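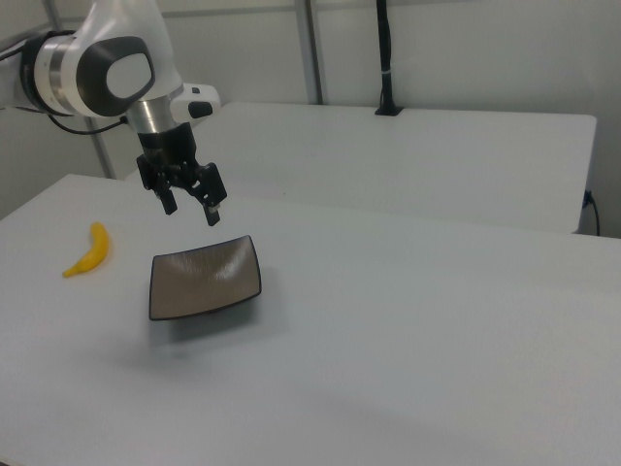

Weighing portions at home: setting up and checking a kitchen scale

Last updated 03/09/2022 by Ruoxi Qian

A food diary kept for weight control depends on the scale it is filled in from. An error of a few grams means little with boiled potatoes. With oil, nuts or cheese it adds up over a week.

Placing the scale
Stand it on a hard, level worktop. A tea towel or a silicone mat underneath will lower the reading. Keep it away from the hob and from an open window. Switch on with nothing on the plate and wait for the display to settle.

Checking it
Weigh a litre of water in a jug, after zeroing the jug. The reading should be within 4 g of 1,000 g at room temperature. Repeat with the jug near each corner of the plate. If the corners disagree, the feet are uneven or the load cell is worn.

Do not exceed the stated maximum, bowl included. On the Jorkeo flat model this is 3,000 g. My heaviest casserole weighs 443 g without its lid.

Small amounts
Most scales with 1 g steps are poor below 5 g. For oil, put the bottle on the plate, press zero, pour, and put it back. The minus figure is the amount used.

Raw or cooked
Pick one and write it down. Dry rice takes up more than its own weight in water, so the two figures cannot be swapped.

Batteries
Change both cells together. A weak pair causes drift before the warning shows. Mine were last changed in February.

See also: Cleaning measuring spoons; Labelling freezer tubs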